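The Gisard School of Art and Design invites applications for the post of Instructor in Figure Painting and Drawing, based at its Holludport campus. The appointment is for four years in the first instance and may be renewed. Applications close on 4th April.

## About the School

The Gisard School was founded as an evening drawing class for dockyard workers and still teaches from the cast and the live model in every year of study. It enrolls 200 students across painting, printmaking, sculpture and art teaching. The Department of Painting shares the Castillo Building with the Department of Sculpture, and first-year students take courses in both.

The Department is headed by Ferenc Vörös, a landscape and portrait painter who trained in fresco before turning to easel work. Its permanent collection holds 1,000 student works, kept as a record of teaching at the School since its early years. Part of the collection is rehung each December.

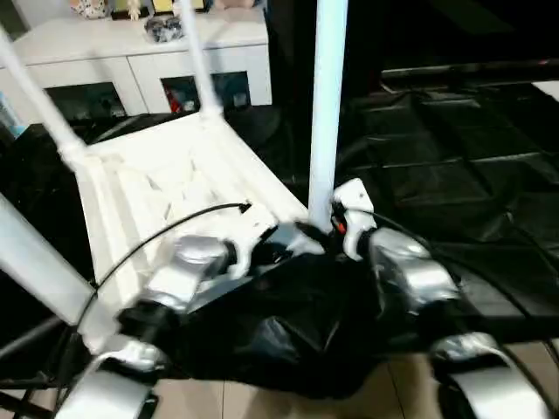

The successful applicant will teach two studio courses per term and will take a share of the foundation drawing course, in which students work from the figure in the fall and from objects in the spring. The foundation course asks students to deal with difficult surfaces early. A crumpled black plastic bag in front of a white lattice frame is the kind of subject set in the opening weeks of spring, when the class is restricted to charcoal and one sheet of toned paper. Applicants should be comfortable teaching value and edge at this level as well as composition and color to advanced students.

## Duties

- Teach Figure Painting II and one further course agreed with the Head of Department.
- Hold individual critiques with each assigned student at least twice per term.
- Supervise diploma projects, including the written statement.
- Arrange models for assigned courses through the School office.
- Serve on entrance examination panels.
- Maintain an active practice and show new work in the annual faculty exhibition.

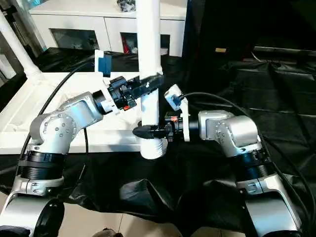 *Two robotic arms near a vertical white pipe.*

## Qualifications

Applicants must hold a graduate degree in painting or drawing, or a diploma from a recognized academy judged to be of equal standing. At least three years of teaching at college level are required. Experience in a secondary art school may be counted in part.

The panel will look for sound drawing above all. A record of exhibition is expected, though no preference is given to solo shows over group shows. Knowledge of traditional grounds and oil mediums is desirable. Applicants whose main practice is in tempera or fresco are welcome to apply and should say in their letter how they would approach a course taught in oils. 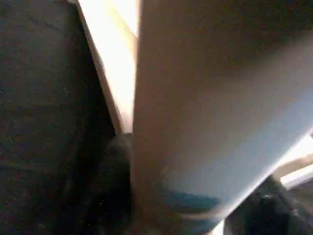
Applicants with experience in training art teachers should also describe it in the letter. The School prepares students for certification in elementary and secondary art, and the instructor may be asked to visit placement schools in Traltlow and the surrounding district. Travel costs for these visits are reimbursed.

## Terms of Appointment

The post is full time, at 40 hours per week during term, of which roughly half are contact hours. Salary follows the School's instructor scale and depends on experience. The instructor will have a private north-lit studio on the upper floor of the Castillo Building. Studios may be used outside term by written arrangement with the Head of Department.

A stipend for materials is paid once a year. Framing and transport for the faculty exhibition are covered by the School.

## How to Apply

Applicants should send the following to the School office:

1. A letter of application of no more than two pages.
2. A current résumé listing training, teaching posts and exhibitions.
3. Images of twelve recent works, at least four of them drawings from life, with title, date, medium and size.
4. Images of six works by students taught by the applicant, with the course and year of study given. 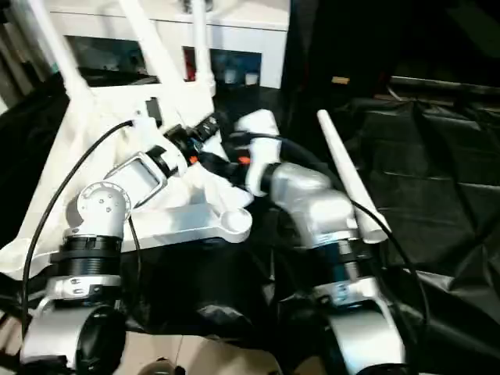
5. The names and addresses of three referees, one of whom must have observed the applicant's teaching.

Original works should not be sent at this stage. Applicants called to interview will be asked to bring five drawings and to lead a short critique with a group of second-year students.

Questions about the post may be addressed to Hagos Yimer, Secretary to the Department of Painting, at the School office in Holludport. Incomplete applications will be returned without review.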